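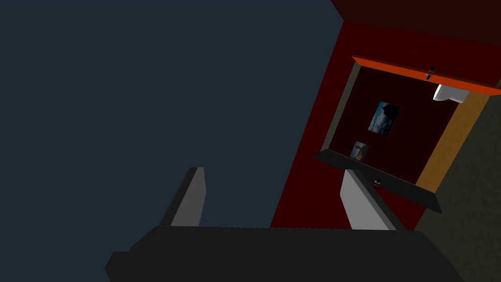
Four in the morning at Brirkemora and the ferry is already late. Nobody on the slip seems bothered. Flasks out, hoods up, dogs asleep on the ropes.

The night boat to Kundolo is 46 years old and sounds it. It carries post, feed, bread, the odd sofa. In winter it carries hardly anyone — I shared the saloon with two lads going home from a wedding and a crate of hens. Fare was £11, cash, paid to a man through a hatch.

Now it may stop. Dunleavy, the firm that runs it, wants out by April. Too few passengers, too much diesel, an engine that needs parts no one makes any more. A day boat would do the job, they say. Bigger, quicker, warm seats. 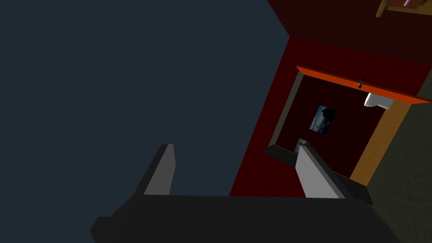 Islanders aren't having it. Day boat gets in at noon, which is no good if you've a hospital appointment at 9. No good for the bakery either, or for the crab men, who need thier catch on the mainland before the lorries go. Miss the lorries and you may as well tip it back in.

So they've started raising money. A page on Fundeck, a raffle, a ceilidh that went on til breakfast. The target is modest, enough for a survey of the hull and a lawyer's letter. Last I looked they had £3,000 and a donated outboard that doesn't fit anything.

Opinion on board was split. One of the crew told me she should have been scrapped years ago. Another wouldn't hear of it. Best sea boat on this coast, he said, and went off to kick the heater.
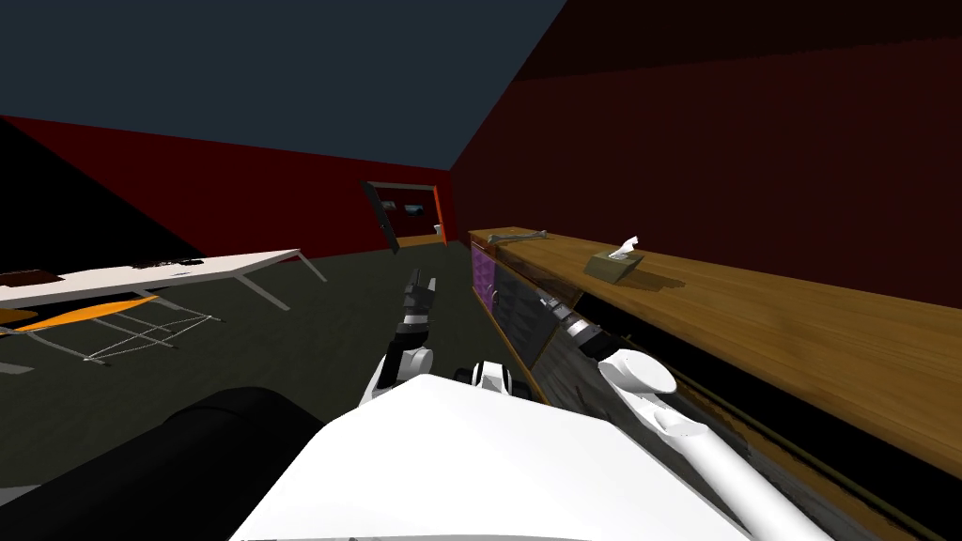 The crossing itself? Rough for the first hour, then flat. Tea from an urn. Bacon roll, very good, a bit burnt. Lights of the harbour bar going past the window, then nothing at all till the Kundolo light comes up on the left side — green, slow, easy to miss if you're dozing.

We tied up just before seven. Vans waiting with their engines running, a woman in slippers come down for her parcels. The hens went off first.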